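March, late evening

Finished the thirteenth chapter of the Flunden history tonight, or at least the part of it that covers the ferry years. It runs long. Aarne Ahonen sent me a scan of the 809 passenger slips he kept in his loft, and I have been through over half of them. Most give a surname, a fare and nothing else. Two of them have shopping lists on the back, and I copied those out in full.

Rain until four. I ate standing up and went back to the desk.

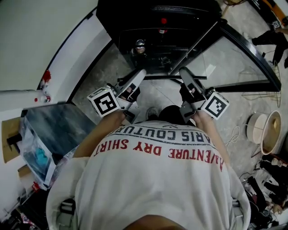

The ferry stopped for good the winter the Rimatby road opened, and I still can't fix the month. The council minutes say one thing and the Lehtinen family letters say another. I spent an hour on that and then gave up and worked on the section about what the deckhands wore, because the letters are good on clothes. Wool mostly, patched at the elbow, and later on whatever the store got in. Half the shirts in the world now have a line of print on them that means little to the wearer, like PARIS COUTURE over ADVENTURE DRY SHIRT across the back of a white one, and I wondered what somebody going through our papers in 60 years would make of it. The deckhands had their initials inside the collar and that was all. I put that in and took out the paragraph on boots.

The printer wants a page count by the end of the month. I told them 240 and they said the price changes if I go past it. We have money for 1,000 copies on the thin paper or fewer on the good paper. I would take the thin paper. People will want to give them to their cousins.

Called about the chapter after supper and read the ending over the phone.

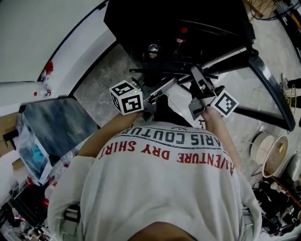
Omolara Mohammed thought the ending came too fast, and said I should let the last crossing have a page to itself before the road comes in. She also said the fares table belongs at the back, where the people who like tables can find it. I argued about the table and agreed about the crossing.

So tomorrow I go back to the slips and look for the last date. Need to buy envelopes and call Aarne about the water stain on the second batch.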